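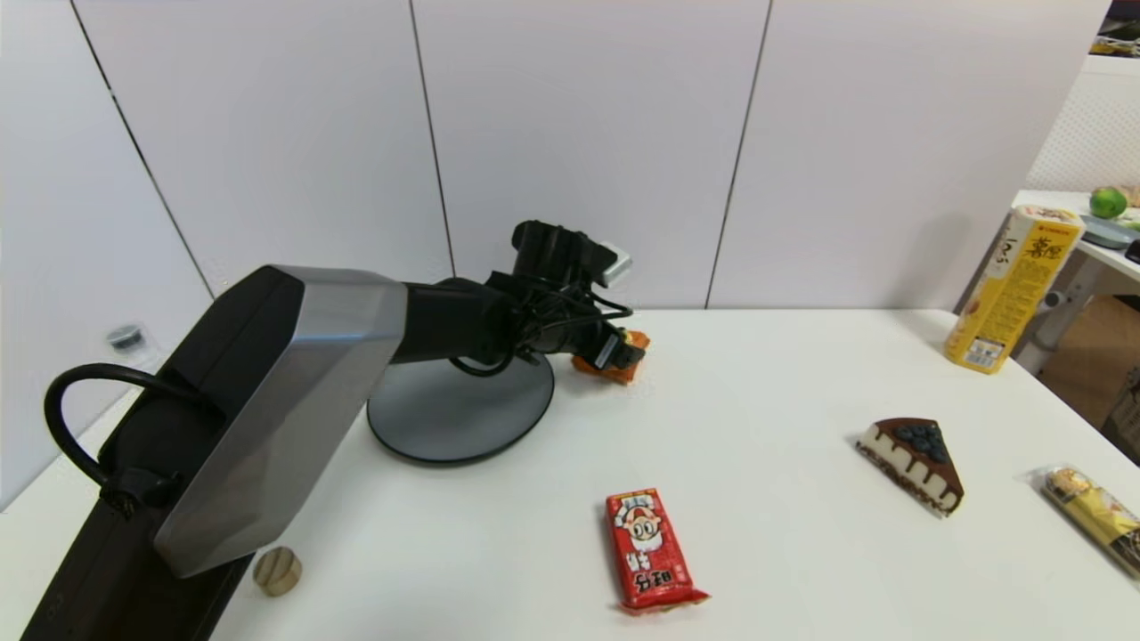
So is the Akance kit worth the second half of the money? I think so, provided we get the support plan in writing and don't buy the extended arm option.

What follows is my progress report on the tabletop handling trial at Trindside, covering the stretch from July to now. I know you asked for something short. I've tried, but a lot has gone on and some of it matters for the payment decision, so bear with me (the money part is near the end if you want to skip down).

Where we are

The kit is up and running and has been for 11 weeks. To recap, since I know this landed on your desk halfway through: Akance sells the arm, the gripper, the teaching software and a year of support as one package, and you agreed to fund it in two payments. The first covered delivery and setup. The second is due if we tell you the thing does what we need, meaning it can pick up small packaged goods from a table and put them where we want them without squashing them.

Snacks turned out to be a great choice of test goods. They're cheap, they come in every shape going, and their wrappers are shiny and slippery and crinkle in different ways. We've been working with flat packets, clear bags, a tall yellow canister of cookies and a wedge of chocolate cake with blueberries on it. The orange-red packet in the gripper is one of the packaged snacks, and flat ones are where most of my time has gone.

What works

Setup was easier than I feared. The manual is clear up to the point where you start routing cables, and after that you're on your own, but the arm itself bolted down and talked to the computer on the first day. I was expecting a week of swearing!

The teaching software is the best part of the package by a long way. You guide the arm through a pick, save it, fix the bits you don't like and run it again. I had a colleague from the packing side try it with no help from me and she had a working pick before lunch. That's the thing I'd show a visitor.

On results, our last full round was 224 picks across all the goods. The canister was the star. It stands up by itself, it's rigid, and the gripper closes on it nicely. Bags with something solid inside are good too. I'll send the sheet with every pick on it separately, because it's long and the formatting is awful.

What doesn't work yet

Flat packets lying face up on the table. The fingers have to get under or around a thing that is barely thicker than the fingertips, and the software's stock pick comes straight down from above. If it lands on the crimped seal at the end of the wrapper, you get a hold of sorts, but the packet swings. I've had much better luck tilting the wrist so the fingers come in at an angle, and all my own saved picks now do it that way. I wrote this up for Akance and they said they'd look at adding it as a setting. No promise on when.

The cables bug me as well. There's a thick one that makes a big loop out from the side of the arm, and a whole bunch of thin ones at the wrist. Twice I've had to stop a run and tidy the thin ones before going on. Nothing has broken, but I'd want a proper sleeve over them before we let this run with nobody standing by. Akance sells one as an add-on. I think it ought to be in the box, and I've told them so.

Then there's speed. At the default setting it's slow – fine for a trial, not fine for a packing table. You can turn it up, and I have, but past a certain point the lighter packets slide when the fingers close. I've settled on 60 percent of full speed for everything and left it there so the rounds can be compared with each other.

How it stacks up against the other one

You asked me to keep an eye on Zornovitz too. I spent an afternoon with their demo unit. It's a nice piece of equipment and the gripper is softer, which I'd love for the flat packets. But their software expects you to write scripts for everything, and that rules out most of the people who'd be using it here. Their support is also sold by the hour. I came away thinking we'd end up with a great arm that only I could run, and I don't want to be the only person who can run it.

If Zornovitz ever sell that gripper on its own, I'd like to try it on our arm. I've asked. They were polite about it.

The money

We're inside the budget. The setup payment covered everything it was meant to, plus a second set of fingertips, which I'm glad we got as the first set had started to wear smooth. The one thing I hadn't planned for was a replacement table. The old one wobbled every time the arm swung out, and we lost 4 days finding that out, mostly because I was sure it was a software problem. Sorry about that one.

The extended arm option in the Akance quote is the item I'd drop. Everything we handle sits well within reach already and the longer arm carries less weight.

Before you release the second payment, please ask them to put two things in the contract: a reply time for support questions, and the angled pick setting. Their support people have been friendly and know their stuff, but I've waited anywhere from an hour to most of a week for an answer, and that's during the trial when they're still trying to win us over.

Next up

I'm going to run another full round with only flat packets, using the tilted wrist from the start. After that I want to try mixed tables, with things placed close enough together that the arm has to leave its neighbors alone. I've done a little of that by hand-picked layout and it's promising – the canister gets bumped now and then if it's on the far side of the target, so I'll be saving some routes that go around it.

I'll also get two more people trained on the software before the next report. The pick sheet and the invoices for the table and fingertips will come over with it as one file.

Trindside handling trial, September 2021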